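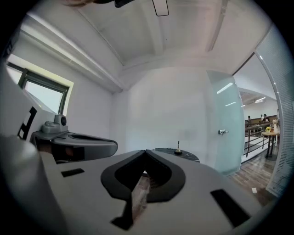 Firska is a catalogue of music reviews, mostly metal and its gloomier cousins, pulled from zines that stopped publishing before anyone thought to save them. It holds 3198 reviews in one CSV, plus a folder of scans for the ones where my typing can't be trusted. 

## What's in it

- `reviews.csv`: one row per review
- `bands.csv`: spellings, respellings, and the umlauts people dropped when they got day jobs
- `scans/`: 70 pages, some legible

## Columns

| column | notes |
|---|---|
| `band` | as printed, typos included |
| `title` | blank for demos that never had one |
| `format` | tape, vinyl, CD, "other" |
| `score` | see below, sorry |
| `reviewer` | often a pseudonym, frequently a silly one |

## Scores

*Darkier* marked out of ten and gave nearly everything a seven. *Hisano* used skulls, including half skulls. *Ackah* refused to score at all and wrote "buy or die" under records it liked. I've left all of these as text. If you convert skulls to a number, please don't send me the number.

## Known problems

- Two bands called Ackah appear, neither connected to the zine. Filter on `source`.
- Black, doom and "blackened doom" are kept as separate genres because the reviewers would have fought about it.
- 3 reviews are of the reviewer's own band. All are favourable.

## Changes

18 Jun 2022: v2. Waraporn Thepsuriya fixed the accents and retyped the *Hisano* interviews. Next batch in September, if the scanner behaves.

## Licence

Text belongs to whoever wrote it. If that's you, write to me and I'll credit you or take it down.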